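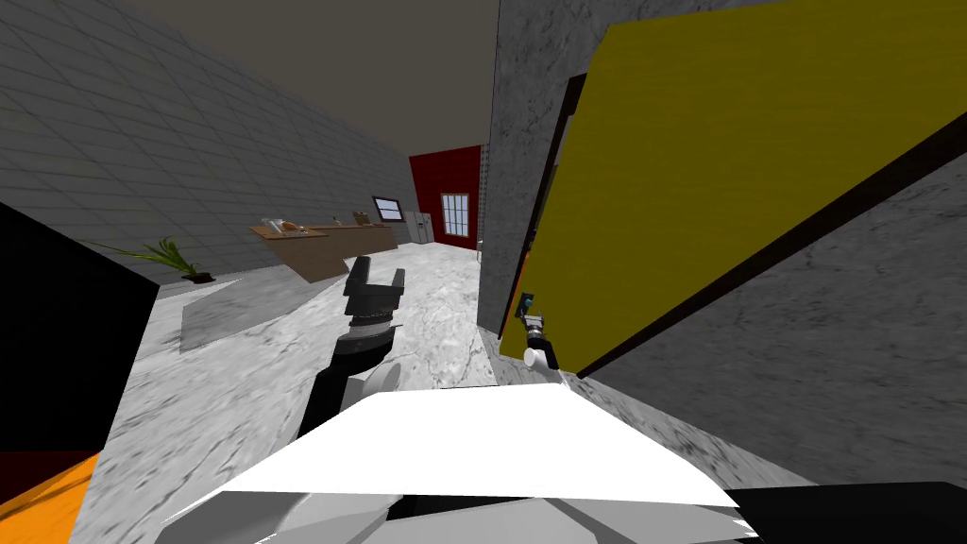
What gets checked first when the door task starts failing? The wrist zero on both arms, then the hinge parameters, in that order.

Slide 2. Setup. The cell is simulated: a two-arm robot in a kitchen, view from above the robot's body. Right gripper works the yellow door panel at its lower corner. Left gripper stays up and clear. Say that the marble and tile textures are cosmetic and have no effect on contact.

Slide 3. Prirneo config. Physics step is fixed at 2 ms. Do not raise it to save time; the fingertip starts to sink into the panel edge and the log shows force spikes with no cause. Grip force limit stays at 85 percent. Pause here for the plot.

Slide 4. The Troseck fault. Door swung freely to half open, then stuck. Run 532 was the last clean one. By run 587 every attempt stalled at the same angle. We blamed the controller and lost most of May on it. Cause was a duplicate collision mesh on the hinge side, left over from a scene import — invisible in the render, solid in contact.

Slide 5. Repair. Delete the duplicate, rebuild the scene cache, re-zero both wrists, replay the last clean run. Compare joint torques before touching any gains. If asked about Finoris: same procedure, different cache path.

Slide 6. Upkeep. Mesh check after every import. Wrist zero at 7 a.m. before the batch queue opens. Keep the old scene file until the replay matches.

Skip slide 7 if short on time.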